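Home | Products | Plant News | Meetings | Contact

Jumcombe Block and Paving – Production Meeting, Minutes
November
Posted by Ruth Puma, office

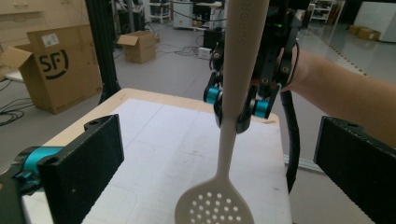
Present: Iman Lamrani (chair), Édgar Cárdenas, Roxana Arboleda, Ruth Puma (minutes)
Apologies: Eliécer Valderrama
Meeting opened 10 a.m. in the upstairs office.

1. Minutes of the last meeting
Accepted with one change. Item 4 should read "Koller mixer", not "Koller press".

2. Mixer liners
Édgar reported that the floor liners in the Koller mixer are worn on the discharge side. The wall liners can stay in until spring. Groser has quoted 25 working days for a full floor set. Roxana asked if we could turn the worn plates and get more time out of them. Édgar said the bolt pattern doesn't allow it. Agreed to order the full set from Groser.
Action: Édgar

3. Sand moisture probe
Readings drift after the bin is refilled. The operators have been correcting water by hand, and the night shift and day shift do it differently. Iman wants one method written down and posted at the panel. The probe will be recalibrated before the next run of pavers.
Action: Roxana to write the method, Eliécer to recalibrate

4. Mold change on line two
The hollow block mold is due to come out and the paver mold goes in. Last changeover ran long – the forklift was tied up in the yard for most of the morning. Roxana will book the forklift ahead of time. Édgar asked for the tamper head bolts to be checked with the torque wrench this time and signed for.
Action: Roxana

5. Order 1302
Customer has asked for 40 more pallets of solid block, same mix. Curing racks are the limit. Iman will offer a split delivery. Ruth to hold the invoice until the customer answers.
Action: Iman, Ruth

6. Cement silo filter
Enirov sent a revised price for the filter cartridges. It does not include freight. Ruth to ask for a delivered price. Left open.

7. Any other business
The gate by the aggregate bins is sticking again. Édgar will look at the hinge.
Parking along the batch plant wall is for loaders only.

Meeting closed 11:25 a.m. Next meeting same time next month.

Comments

Eliécer V.: Sorry I missed it. I can do the probe, but the bin has to be run down first. Who do I talk to about that?

Roxana A.: Me. I'll have it low by the end of the early shift.

Yard 2: Does the parking rule include the contractors' vans?

Ruth Puma: Yes – vans go by the front fence.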